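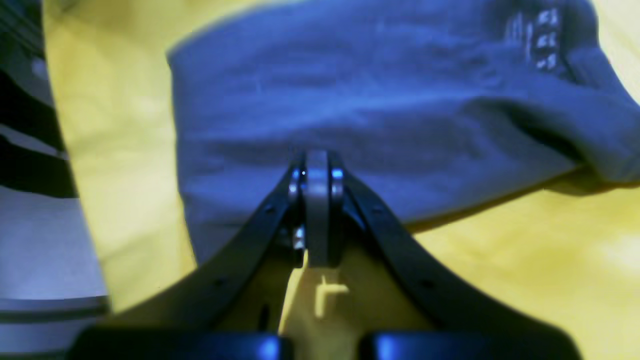

Wila Hong

So I finally made it to the open day at the Turnotness workshop over in Wastitz, and yes, I went to watch robots handle laundry and came home with folding tips. My family thinks I'm hopeless!

They had a gripper working on a blue-gray cloth over a yellow sheet, and I stood there for some 82 minutes (my feet were not happy). The folks running it were so patient with my questions. The thing I kept asking was how you pick up something floppy without making it worse, and their answer works just as well at my kitchen table.

Tip one - put something soft down first. A slick tabletop lets a shirt slide all over the place, but a plain cotton sheet gives it a little grip. Pick a color that stands out from your clothes too. I had never thought of that, and now I can find the edge of a navy sock without my glasses.

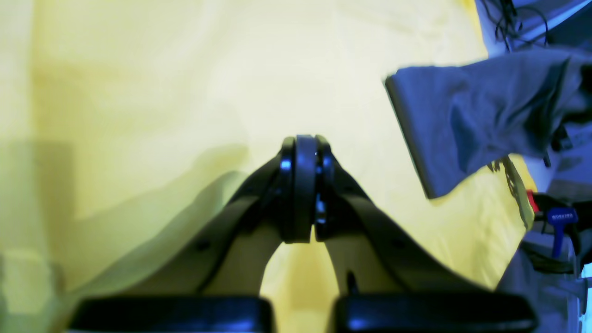

Tip two - go for a ridge. If there's a raised crease near the edge, pinch that and lift slowly, and let the rest hang for a second before you lay it down again. I used to grab shirts by the middle and shake them like a wet dog. Don't do that with linen.

Tip three is for big stuff like tablecloths. Fold it in half, smooth from the center out with a flat hand, then do it again. I got 4 tablecloths into the drawer that used to hold 2.

The next open day is in July and I'm already planning to bring my sister's fitted sheets. If a robot can fold one of those, I'm moving in.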